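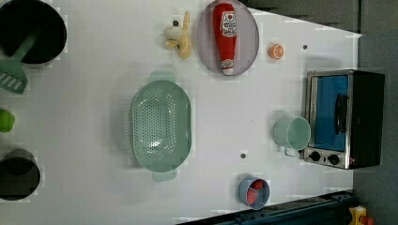
Toy kitchen table, top view, with the oven at right and the colander in the middle.

Wadside Robotics Club - progress report to the Lirnico fund
Jan 30, 2020

The kitchen table is set up and in use. Students chose the objects themselves: pots, a plate, cups, a colander, play food and a toaster oven with a glass door. The oven took the longest to agree on. It stays on the right side for now.

Work since the last report:
Pick and place code runs for the banana and the orange slice. The ketchup bottle still slips when it is lifted by the cap end. Two students are rewriting the grasp step.
The oven door task has not been started. We moved it to June.

Attendance is steady at 23 students, in five teams. Two teams are behind on their logs - they have been asked to catch up before the visit to Drosberg.

Spending is within the grant. We request approval to move the unspent travel money to spare gripper pads.

Oluwaseun Olatunji
Club lead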